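Packing Mixed Produce in Slatted Crates: Project Report
Course in Food Handling and Distribution, Grultonberg
Submitted 25/01/2019

1. Background

The Kontogiannis produce store sells mixed crates of fruit and vegetables to households in Grultonberg. Between August and the end of the term the store recorded complaints of bruised or split fruit in 139 of the 3701 crates it sent out. The project group was asked to review how the crates are filled and to propose a packing order that new staff could learn in one shift.

2. Method

The group packed 58 trial crates over the term. Half followed the order then in use at the store, in which items go in as they come to hand. The other half followed a written order prepared by the group, referred to below as the Cilla order after the room where it was drafted. Each crate was left to stand for 30 minutes, carried to the loading door and back, and then unpacked for inspection.

All crates were of the open slatted type. This type lets air reach the produce from below, but the gaps in the floor raise two questions: whether small items can fall through, and whether the slat edges mark soft skins under load.

3. Packing order

Under the Cilla order, firm items such as cucumbers are laid first, along one side. Leafy vegetables are kept together at one end, standing close enough to hold each other up. Small round items are grouped and never spread across the floor. Grapes are added whole, as a bunch, and lowered by hand until the lowest fruit touches the slats.

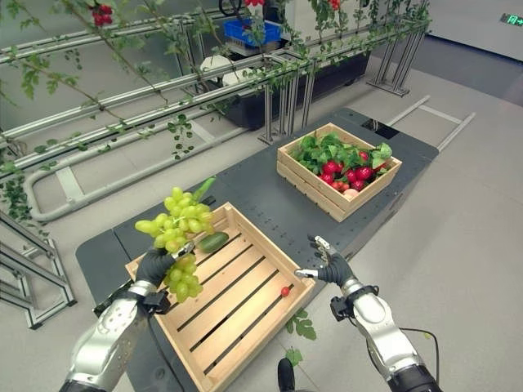
Grapes should go in last of all, in the view of Hekari, who objected to placing them while there was still bare floor in the crate and asked that the point be put on record. The group tested both positions. Bunches added last showed fewer split grapes, but they sat higher than the rim in the shallower crates and could not be stacked under another crate.

4. Results

Crates packed in the Cilla order arrived in better condition overall. The clearest gain was in the lettuce, which kept its outer leaves. Cherry tomatoes did not pass through the floor gaps in any trial, although single tomatoes rolled when the crate was tilted – a grouped handful stayed in place. No marks from the slats were found on cucumbers.

5. Recommendations

The store should adopt the written order for all mixed crates and keep a filled crate within sight of the packing place for comparison. Grapes should be placed last in deep crates only. A paper liner was not tested and should be considered for peaches and other soft fruit before the next season.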